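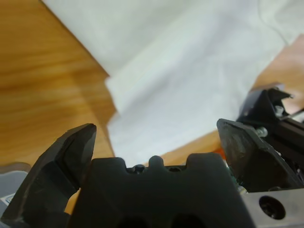 White cloth on the wood table, one fold in.

Manutness Home Forum > Linens and Laundry > Folding big tablecloths without the ridges

brindlemoth
Hi all, longtime reader and very occasional poster. I have a big white tablecloth that belonged to my grandmother, and every time I bring it out for company it has that hard grid of creases across it, like a road map. I've been trying to fold it flat on the table instead of up in the air with my chin (you know the method, I know you do) and I've gotten as far as the first fold. It does lie nicer already, a few soft wrinkles and that's it. My question is what comes next. Thirds? Halves? Do I roll it at some point? I have a shelf in the hall closet and one long drawer, and I'd love to hear what you all do before I go and press a new set of lines into the poor thing.

pantryowl6
Oh, I love this question! I fold mine in thirds the long way and then roll it loosely around a cardboard tube, the kind gift wrap comes on. I started in July two summers ago and I haven't ironed that cloth all the way through since then, just a quick touch around the hem. The tube does stick out of the closet a little and my husband has bumped his head on it, but we've all made our peace with it.

Tesfamariam_Linens
We run a small rental shop and keep 202 white cloths on the shelves, so I'll tell you how we do it, for what it's worth. Halves, then halves again, then a loose fold in three. No tubes. Rolling is lovely if you have one or two special pieces, but they slide around and the outside layer picks up dust. What matters more to us is moving the fold a few inches over each time the cloth goes back, so the same line of threads isn't getting bent over and over. Iron the cloth, let it cool completely, then fold.

pantryowl6
I have to respectfully disagree on the dust! I slip an old pillowcase over the whole roll and tie the end with a bit of ribbon, and it comes out as clean as it went in. I do agree about letting it cool. I ruined a perfectly good pressing once by being in a hurry before supper.

slowkettle
Can I put in a word for not folding at all? I hang mine over a padded hanger in the guest room closet with a sheet over it. My mother did it this way and so did hers. You get one soft bend in the middle and it drops out overnight if you lay the cloth on the table the evening before.

Tesfamariam_Linens
Hanging is fine for something light. On a heavy one I'd worry about it pulling on the bend over the years, and old cotton or linen doesn't forgive that. Brindlemoth, do you know what yours is made of?

brindlemoth
I don't, I'm sorry to say! There's no tag and my aunt thinks linen, but she also thought the gravy boat was silver. It's on the heavy side. I'm leaning toward the thirds and the pillowcase, only flat in the drawer.

jusasik_jo
Chiming in to say please put a blanket or pad down if you're going to iron on a wood table. I have a cloudy patch on mine from steam and it's been staring at me through every breakfast for years. Folding on the bare wood is no trouble at all, just wipe it down first so you don't pick up polish.

brindlemoth
Good reminder, thank you. The ironing board is coming out after lunch and the table can be just for folding. I'll measure the drawer tonight and report back.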